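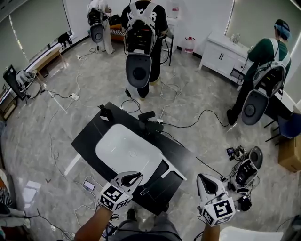
Last edited August 22, 2023. Covers the second Grundar build and the recordings made with it through the end of June. If you have a copy of this file from the first build, throw it out. The folder layout changed.

# Grundar

Grundar is a backpack frame with a pair of hand-held grippers, built at Pledport, a shared workshop. A person wears the frame, holds a gripper in each hand, and does ordinary pick-and-place tasks. The recordings are meant for training a two-arm bench robot. No robot is needed to make them.

The gripper design is called Trullari and has its own folder, so you can build a pair without the backpack.

## What's in the repository

```
trullari/ gripper drawings, left and right
markers/ cube face sheets, print at 100%
frame/ backpack frame drawings, strap pattern
wiring/ cable list and pinouts
recorder/ recording program and config
tools/ sync check, clip trimming, export
clips.csv one row per clip
```

The clips themselves are too large to keep here. They are on the workshop drive under `grundar2`. Members can copy them off with a USB disk. There is no download link yet.

## Trullari grippers

Each gripper has a curved white jaw with a black pad on the inside, worked by a trigger. A cube sits on top with marker patterns on its faces. The cube is how we get the gripper position back out of the video.

Notes for building:

- Left and right are different parts. The trigger post is mirrored. Check the letter stamped on the drawing before you cut or print anything.
- Marker IDs must not repeat between the two cubes of one pair. Two rigs working at the same table must not share IDs either. The sheets in `markers/` are already split into sets A through F.
- Print the sheets on matte stock. Glossy paper lost detection under the ceiling lights.
- Measure the printed squares with calipers. If they are off, fix the printer scale. Don't change the size in the config to match, or the next set you print will be wrong in a different way.
- Glue pads with contact cement and leave them overnight. Double-sided tape creeps.
- Trigger return spring: the lighter of the two in the parts list. The stiff one tired people's hands after twenty minutes.

The Dumitrescu trigger mount from the first build still fits but puts the cable on the wrong side of the wrist. Use the new one.

## Backpack frame

The frame carries the recorder, the battery and the small screen. Weight budget for everything above the hip strap is in `frame/weights.txt`. We went over it by a little and nobody has complained, but don't add to it.

Strap order matters when putting it on: hips first, then shoulders, then chest. Taking it off is the reverse. Unplug the gripper cables at the frame end before you take the frame off. Both broken connectors so far were broken this way.

Adjust the shoulder straps for each wearer. A loose frame swings when the wearer bends over a low table, and the head camera cable then pulls at the collar.

## Wiring

1. Battery to recorder.
2. Recorder to head camera. Use the short cable.
3. Recorder to left gripper, port 1.
4. Recorder to right gripper, port 2.
5. Screen last.

If the ports are swapped, the recorder starts normally and gives no warning. The left trigger signal will be stored as the right. Before each session, squeeze the left trigger three times and watch the screen.

Chargers and power strips go on the floor or on the table, wherever they reach. Keep cable loops away from where people plan to step. Tape down anything that crosses the walking path. This is the rule that gets skipped most when several rigs are being set up together.

## Recording

```
cd recorder
python record.py --rig 2 --task tray_move
```

The program waits for both triggers to be squeezed together, beeps, and starts. Squeeze both again for two seconds to stop. Clips shorter than five seconds are deleted automatically.

Start every clip with both cubes in view of the head camera. Hold still for one second, which is the 1000 ms window that `tools/sync_check.py` looks at. If there is movement in that window, the sync check fails and the clip gets marked `bad_sync`, even when the rest of it is fine.

Look where your hands are. People used to the rig start looking ahead to the next object, and the cubes drop out of view at the bottom.

## The clips

| | count |
|---|---|
| Recorded | 1268 |
| Passed sync check and review | 1196 |
| Of those, both grippers holding something at once | 346 |

The rejected clips stay on the drive in `rejected/` with a reason in the csv. Most are `bad_sync`. The rest are swapped ports or a lost cube.

Columns in `clips.csv`:

- `clip_id`
- `rig`: number written on the frame
- `task`: short name, see `recorder/tasks.txt`
- `length_s`
- `hands`: left, right, or both. "Both" means both jaws were closed on something for at least one second.
- `status`: ok, bad_sync, ports, lost_cube
- `note`: free text, often blank

There is no column for the wearer. We left it out on purpose.

## Tasks

Short tasks only. Moving a tray or a lid, opening a cabinet door, stacking cups, folding a towel, putting a bottle on a shelf, picking up a cable and coiling it. The coiling clips are hard to use. The jaws hide most of the cable, and the trigger reading alone doesn't tell you if it slipped.

## Known problems

- Gripper position gets noisy when only one face of the cube is visible. Two faces is much better. Tilting the wrist slightly inward helps.
- Black pads against a black tabletop are difficult for the jaw segmentation script. Put something light on the table or skip that script.
- Blinds open or half open cause exposure changes as the wearer turns. Close them before starting.
- Rig 3 drops frames when its disk is over 80% full. Empty it before a session.
- `export.py` rounds trigger values to two decimals. This was meant to be temporary.
- Everything was recorded in one building. Floor, furniture and lighting repeat a lot. A model trained only on this set should be tested somewhere else before you trust it.

## People in the clips

Other people are often in the room and show up in the background. Everyone who was there for sessions signed the sheet in the workshop office. Faces are not blurred in the raw clips. Run `tools/blur.py` on anything that leaves the workshop, and check the output by eye, as it misses faces seen from the side.

## Using this

Drawings and code: do what you like, keep the notice in `LICENSE`. Clips: members only for now, for training and testing. Don't post them.

Bring fixes to the drawings as a marked-up printout or a pull request. For a change to a marker sheet, write the new set letter on the sheet itself so that old and new copies can be told apart.

## To do

- Strain relief for the port 2 cable
- Write up the camera calibration steps
- Redo the weights file with the new battery
- Warn on swapped ports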